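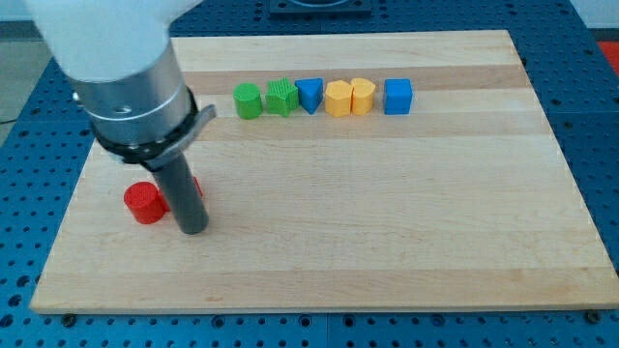 Gresudum shape kit: read me first

Hello, and thanks for downloading this. I've been using the Gresudum shape kit from Ungate for most of the spring, and this folder holds the episodes I recorded with it plus my notes on whether the kit is worth your money. I'm one person in a shed in Clovville with an arm I bought second-hand, so please read the review bits with that in mind!

What's in the folder

151 episodes of the arm pushing or sorting small coloured shapes on a wooden board. Each episode has its own subfolder with a video, a joint log and a short text file saying what I asked the arm to do. 67 of them are sorting by colour, and the rest are free pushing with no set goal (me mucking about with the speed settings, mostly, though people have told me those are the useful ones).

There's also a spreadsheet called notes_april. It's messy. The column headed "grumble" is where I wrote down anything that annoyed me during the run, and you can safely ignore it.

What you get from Ungate

The kit is the print files for the shapes, the drilling pattern for the board, and a licence for the Lawal software that talks to the arm. You print the shapes yourself. I was a bit put out by that at first, but it does mean you can make spares, and you will want spares. The shapes include cylinders, a star, a triangle, a pentagon, a heart and a cube, and I've stuck to red, green, yellow and blue filament. You'll see the layer lines on some of mine. I didn't sand anything.

The board is up to you as well. Mine is pale wood in glued strips, screwed down to a blue table with a grid of holes in it. If I did it again I'd pick something plainer, as the darker stripe behind the back row confused my first go at finding edges. Other people may find it makes the data more interesting!

The tool

I used a plain straight rod with a rounded tip for all of this, so there's no grasping anywhere in the set. If you're after pick and place, you need a different download. The rod is lovely for pushing cylinders and rather less lovely for the star, which likes to spin on the spot when you catch one of its points. The heart is nearly as bad.

Setting up

Print the shapes, fix the board, load the Lawal config and run the corner check. Do the corner check twice if you've moved the board at all. I skipped it once and drove the tip into the wood, and there's a dent to prove it. Start with the slow profile. The fast one is fine once you trust your heights, but the tip needs to hover just clear of the board and a small error goes a long way.

I line the shapes up along the back edge before each sorting run and bring one or two forward. The text file in each subfolder says which.

Things that are wrong

3 episodes have a joint log that stops early. They're marked in the spreadsheet and I've left them in. The timestamps in the first batch are an hour out, thanks to the clocks changing, and I haven't fixed them.

Would I buy it again?

Yes, I think so, though the price stings a bit for what is mostly files. The print files are good, the software hasn't crashed on me since version 2, and when I wrote to Ungate about the corner check they sent a proper reply. I paid full price and they haven't seen this page.

Use the data for whatever you like. A mention would be nice, and if you find another short log, please tell me which episode it is so I can add it to the spreadsheet.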